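Valtia adds plug and cable work to robot training set

Valtia has begun gathering examples of a job most robot arms still do badly: sorting out power strips, chargers and their leads. The work started in March and is run by Mwende Urio.

People guide a pair of arms through each task, and every attempt is saved. The set now holds 819 recordings, of which 154 have been checked and passed. Urio said white cable had been the hardest item so far.

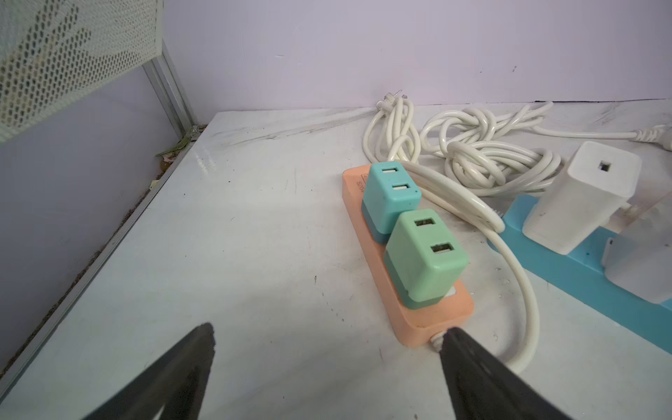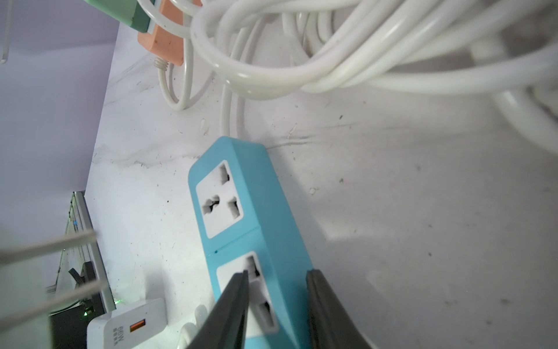

Power strips and white cable on the Valtia table. 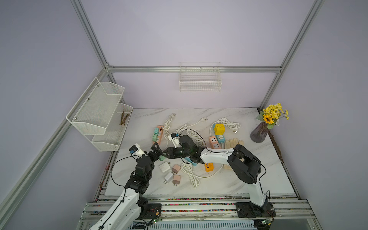
Why not teach the arms with one tidy power strip?
A system trained that way tends to fail when the strip is turned, swapped for another colour or half covered by a lead, so the items are changed every 50 recordings.

Masanobu Ichikawa, who checks the recordings, said failed grasps are kept and labelled too. A first trained version is due to be tested on 8 tasks.

Comments (3)

cablebox: Could do with one of these behind my telly.

Jan P: Will the recordings be open to others? The article doesn't say.

tess_m: 154 out of 819 seems low. Is the rest waiting or rejected?

We use cookies to improve this site. Accept | Manage settings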